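Taped paper table

From the Cirkanberg Encyclopedia of Workrooms and Crafts
Entry 1521. Last revised April 2024.

A taped paper table is a work table whose top is covered with paper and divided by strips of colored tape into rectangular areas. The areas are usually called cells, and in older texts also fields or squares, even when they are not square. The table is used for drawing, sorting, laying out parts and other work where small things must be put down in a known place and found there again. The paper protects the table top, and the tape gives the worker a simple map of it.

The name is descriptive and there is no fixed form of it. In the Tatska workshops it is called a field table, and in the Rao courses for beginners one meets the name box paper. The term "grid table" is better avoided, as it is used as well for a metal table with holes.

Covering

The most common cover is brown paper from a roll. It is strong and cheap, it takes tape well, and the marks of bright pens can still be seen on it. White paper shows pale colors better, but it also shows every fingerprint and reflects more light into the eyes of the person who works. Gray covers are met too, mostly where fine objects are sorted.

The paper is cut longer than the table and pulled from one end to the other before it is fixed. Small wrinkles nearly always remain. They are harmless under a book or a box, but a narrow pen may roll along them, and a light cup can stand a little crooked on a crease. For this reason the paper is left unrolled for one night, with weights on the corners, and only then is it taped. The Trorel method is different: the paper is made slightly damp from below with a sponge and dries flat on the table. It gives the smoothest surface, although the paper becomes weak at the edges and must be changed sooner.

Markers and their cup

Felt markers are the tools most often kept on such a table. They are held upright in a small cup, or they lie free in the cells. A low, light cup is preferred to a heavy jar, and a translucent one has the advantage that the lower part of the pens can be seen through the wall. The cup may have its own cell, or it may stand next to one of the middle lines, where it can be reached from both sides. In the example shown, a pink translucent cup has its place just left of the central line, with orange, purple and yellow in it, while a green marker lies on the paper near the left side.
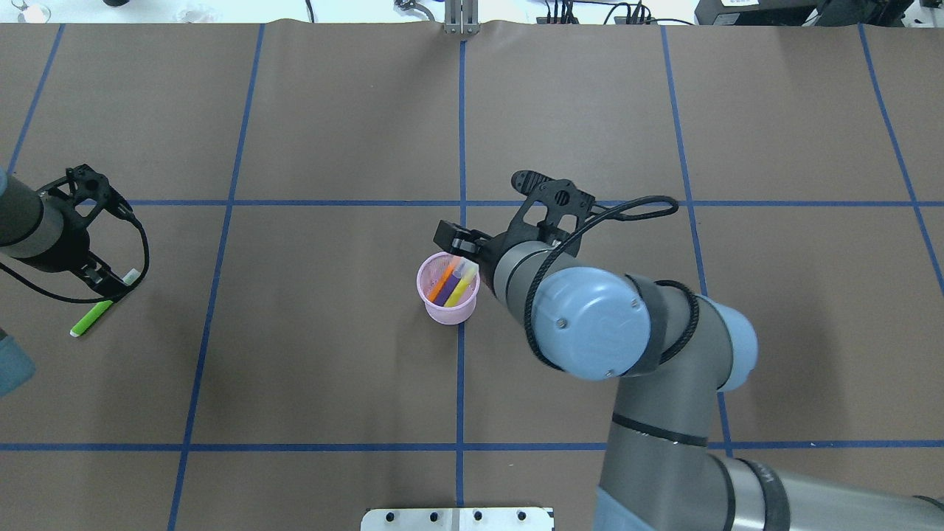

Tape

Painter's tape is used almost everywhere. It can be removed without tearing the paper if it is pulled slowly and at a low angle, and the blue sort is easy to see on brown as well as on gray. Packing tape is not suitable. It shines, it lifts the top layer of the paper when it is taken off, and its edges collect dust. Cloth tape holds for years, but it is thick, and a marker which rolls against it will stop or change direction. Some workers like this effect and choose cloth tape on purpose.

The long lines are laid first and the short lines after them. The tape is fastened at one end, held above the paper at full length, and lowered in one movement. When it is pressed down little by little it begins to bend, and the error grows with the distance. A string or a long ruler can be used as a guide. In the Tatska pattern the lines stand 549 millimeters apart in the long direction, and the full table has 12 cells. Many tables are smaller, and most people choose the distance by eye.

The tape should be torn or cut with care at its ends. A ragged end catches on the sleeve, and a strip that has been stretched too hard will draw together after some hours and show small waves along its edge.

Crossings

Where two strips meet, one is laid over the other. The double layer forms a small patch which looks slightly darker than the tape near it. Some handbooks advise to cut away the upper strip at this point, but the knife often goes through the paper, and the gain is small.

The angle of the crossing is a matter of taste. Right angles are usual on tables for drawing. On tables for sorting the lines are sometimes laid by hand without measuring, and the angles then come out more or less oblique. The cells are unequal in this case, but they keep their use: a thing is in one cell or in its neighbor, and the line between them is clear. 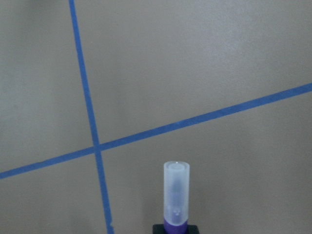
USE AND CARE

Work on the table generally begins with all the pens in the cup and ends in the same way. Between these two moments the pens are spread over the cells. Beginners are told to lay a marker down in the middle of a cell and parallel to one of the lines, so that it does not roll over the tape and get lost under the papers of somebody else. The cap is put back before the marker is laid down. An open marker on brown paper makes a spot in a few minutes, and the ink can reach the table top.

There are two common systems for putting things back. In the first, each color has its own cell and goes to the cup only at the end. In the second, only one color may be outside the cup at a time. The second system is slower but safer for the pens. In practice the two are mixed, and a table in use often has one marker lying on the paper and the cup waiting near a seam between two cells.

The paper is changed when it is torn or when old marks begin to disturb the new work. In December the Rao courses change all covers at once, and the old sheets are used there for packing. Tape alone can be renewed without changing the paper, but the new strip should be laid exactly on the place of the old one — the paper underneath is paler and shows as a second line if it is missed.

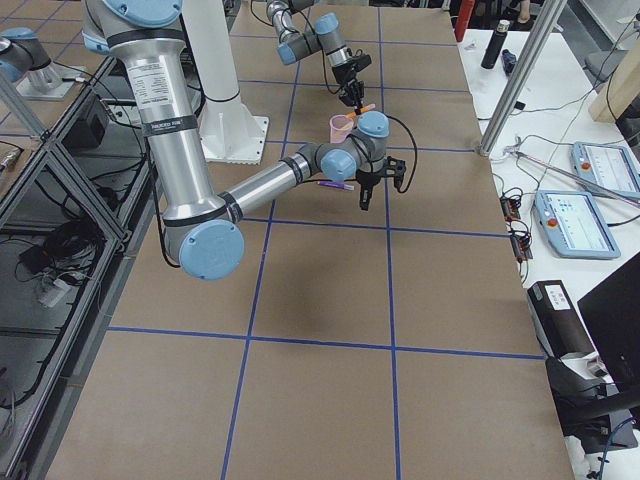
Prakash Krishnan has objected that the second system is praised too much in articles of this kind. In his view a cup which must be visited after every color makes people lazy, and they end by drawing everything in one color. He recommends leaving the pens out in their cells until the drawing is finished, and he would give the cup no fixed cell at all.

Related forms

A tray with low walls does the same work as a taped cell, but it cannot be written on and takes more room when it is put away. Printed grid sheets are sold in some places. They have more exact lines, but the distances cannot be changed. Chalk lines on a dark board are the oldest related form, and they are still in use where the pattern must be changed several times in one lesson.

See also: Brown paper; Drawing table; Painter's tape; Pen cup; Sorting tray (entry 3414)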